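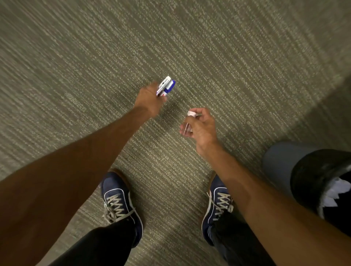 # Tidy-Up Clips: Primdale Robotics Club

Head-camera video of students putting away ordinary classroom and office supplies, recorded by the Primdale after-school robotics club. We use it to train and test the small action-labeling model that runs on Doditz, the club's two-armed robot.

This file covers what is in the data, how it was recorded, how the labels work, and what we know is wrong with it. If you are new to the club, read the recording rules before you put on the headband.

## Contents

- 2,277 clips, each showing one person doing one short task
- 49 task names, listed in `tasks.csv`
- 3 recording rooms: the club room, the front office and the upstairs study hall
- One label file per clip, plus one note file if the labeler had something to say

Clips are silent. The audio track is removed when the card is copied, before anyone watches the video.

```
tidyup/
 clips/
 labels/
 notes/
 splits/
 train.txt
 check.txt
 tasks.csv
 README.md
```

Of the clips, 2,000 are in `train.txt`. The other 277 are in `check.txt` and should stay there. Please don't move clips between the two lists to fix a bad score. If a clip in the check list is broken, write that in its note file and leave it alone.

## What the tasks look like

Most tasks involve things that fit in one hand: markers, small containers, tape, paper clips, folded paper. The person is usually standing and looking down, so the background is often just floor. Shoes show up in a lot of clips, and so do trash bins.

The two hands often do different jobs. One holds a bundle while the other brings something up to it or takes something away. We label the hands separately for this reason. Earlier club data had a single label per moment, and the model learned to ignore whichever hand was moving less.

Task names are short and start with a verb:

| Name | Meaning |
|---|---|
| `gather_markers` | collect markers into one hand |
| `pass_hand_to_hand` | move an object from one hand to the other |
| `discard_paper` | put paper in a bin |
| `carry_both` | walk or turn with something in each hand |
| `pick_from_floor` | bend down and pick up an object |

The full list is in `tasks.csv`. Names are lower case with underscores. Haziq's script rejects anything else.

## Recording rules

1. Check that the lens is clean and the strap is snug. The camera should point at your hands when you look down normally.
2. Take off name badges and lanyards.
3. Start recording, hold still for a moment, then do the task at your usual speed.
4. Don't talk to the camera or act out the task. Fumbles are fine and should be kept.
5. Stop recording before you look up at other people.
6. Write the room and your recorder number on the sign-out sheet. Do not write your name on the card.

Clips with a face in them are deleted the same day. So are clips with a readable computer screen. The person who copies the card is responsible for checking.

Every recorder has a signed permission form on file with Ms. Craddock. No form, no recording, and that includes visitors from the Arnton club.

## Labels

Each label file has one row per hand per segment. A segment ends when the hand starts doing something else.

```
hand,start,end,action,object
left,0.0,2.4,hold,markers
right,0.0,1.1,reach,container
right,1.1,2.4,hold,container
```

Times are in seconds from the start of the clip. The allowed actions are `reach`, `hold`, `place`, `release`, `move` and `idle`. If you can't tell what an object is, write `unknown` in the object column. Do not guess from the task name. We had a lot of that in October, and Syafiqah spent two club meetings taking it back out.

Use `container` for cups, tubs, jars and small cases. We tried to separate them and could not agree with each other often enough for it to be worth keeping. Clear plastic ones are especially hard because the background shows through.

Motion blur is not a reason to skip a segment. If you can tell which hand it is and where it is going, label it.

## Known problems

- Everyone who recorded is a student or staff member at one school. The hands in this data do not represent much of a range.
- The club room is overrepresented. It was the easiest place to record.
- Right-handed recorders far outnumber left-handed ones. Qistina tried mirroring the clips, but that flips any printed lettering, so mirrored copies are not included.
- Transparent objects are often labeled late, after the hand has already closed on them.
- Some bins are only partly visible at the side of the view. In `discard_paper` clips the paper can leave the picture before it is released. Label `release` only if you can see it.
- Start and end times from different labelers don't always match. We have not measured by how much.

## Using it with Doditz

Doditz has grippers with two fingers each, so it can't hold a bundle the way a person does. We don't copy hand motions onto the robot. The model reads a clip and gives a list of steps, and Zulkifli's planner turns the steps it can handle into arm movements. Steps it can't handle are printed to the screen and skipped.

To run the labeler on a single clip:

```
python label_clip.py --clip clips/NAME --out out/
```

The Jafri workstation in the club room already has everything installed. On your own laptop, follow `SETUP.md` first. It will be slow without a graphics card.

## Still to do

- [ ] More clips from the study hall
- [ ] Second labeler pass on everything in `check.txt`
- [ ] Decide whether `carry_both` should be split
- [x] Remove the duplicate clips from the front office
- [ ] Write a better test for overlapping segments

## Sharing

The clips stay on the club drive. Label files and scripts can be shared with other school teams if Ms. Craddock agrees. Please don't post stills or clips online, including on your own portfolio page, without asking her.

## People

- Morfudd Craddock, club advisor, permission forms
- Haziq Sitompul, scripts and file checks
- Syafiqah Ngui, label review
- Qistina Simanjuntak, recording schedule and headbands
- Zulkifli Latuheru, planner and robot

Label questions go in the notebook next to the workstation. We go through them on Friday at the start of the meeting.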